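Statberg folding table, five months in

I bought the Statberg in March, mostly because my old craft table had developed a wobble that made cutting fabric feel like working on a boat. I sew, I wrap an unreasonable number of presents, and twice a year my whole family descends on me for dinner, so I wanted one table that could do all of it and then get out of the way. I ordered it from Werkport, who had it at my door in 2 days (the other shop in Nondton wanted me to wait until after Easter, no thank you).

First thing to know: it's heavy. I had to get my neighbor Huw Voyle to help me drag the box up the stairs, and he has not let me forget it. Setting it up was easy once we'd worked out that the legs lock by pushing in and THEN twisting. The leaflet has that drawing on the back page, for some reason, after the warranty stuff. Start at the back!

The top is white and smooth, and I love it for cutting out patterns. Pins show up right away, and so does every crumb, so if you hate wiping things down maybe get the gray. I've had tea on it, tailor's chalk, one very bad evening with a gravy boat, and everything came off with dish soap. Ballpoint took more scrubbing and there's still a faint blue line near one corner if you know where to look.

It's steady too. My sewing machine runs at full speed and the table hums a little but doesn't walk across the floor the way the last one did. I would not sit on it. Myfanwy Craddock from my quilting group did sit on hers and the middle brace has a bend in it now.

What I don't like: the carry handle is thin and digs into your fingers, the feet leave gray marks on pale vinyl (I stuck felt pads on, problem solved), and the latch that holds it shut is stiff enough that I use a butter knife. I also looked at the Kneath before buying, which is cheaper and lighter, but the one I tried in the store had a dip right along the fold and I just couldn't live with that. 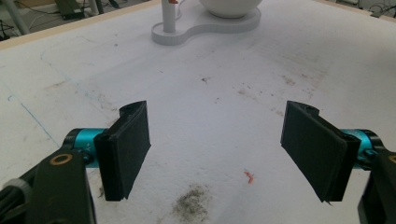 Does the fold get in the way when you're cutting fabric?

Only with a rotary cutter. Scissors glide right over it, but a blade can catch in the join, so I keep my mat a bit to one side.

Would I buy it again? Yep, though I'd wait for a sale. Four stars, and it'd be five with a decent handle.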